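Zeriditz Opens Sorting Room for Lost School Items

ZERIDITZ, May – The Flustau lost property service has opened a new sorting room at its Zeriditz office, where parents, students and school staff can look for items left behind in classrooms, gyms and on school buses.

The room replaces a row of storage closets that had been in use since the service began. Items are now laid out on white tables under even light, looked over one at a time and entered in a log before they go to the shelves. The service took in 2,937 items last school year. Shoes, lunch containers and school papers made up the largest share.

"People used to describe a jacket over the phone and we would go digging," said Hacer Yalçınkaya, who manages the Flustau service. "Now we can put the thing on a table and look at it properly. A small item gets the same treatment as a winter coat."

Under the new system, each item gets a number and a short written entry that covers color, markings and the place where it was handed in. Folders and loose papers are kept apart from clothing and toys, and any papers with a student's name go back to the school office the same afternoon. Everything else is held for 60 days. Unclaimed clothing in good shape is then passed on to the Ninoto thrift store on Hunt Street.

Almost 79 percent of items handed in last year were never claimed. The service hopes to lower that figure by staying open later and by sending a list of new entries to schools every week.
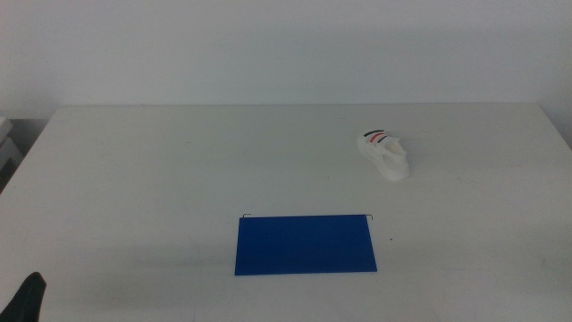 Sibel Ağca wrote to the service after an early visit that she had given up on a missing toy until she saw how the tables were set up, and asked that small things be given a shelf of their own so they don't end up under the coats. The service says a shelf for small items will be added before the fall term.

The sorting room is open on school days until 5 p.m. No appointment is needed. Visitors should bring a description of the item and, for school papers, the student's name and grade. Schools that want to arrange a bulk drop-off can ask for Ekrem Akgül at the front desk.

Press contact: Recep Taşdemir, Flustau Lost Property Service, Zeriditz office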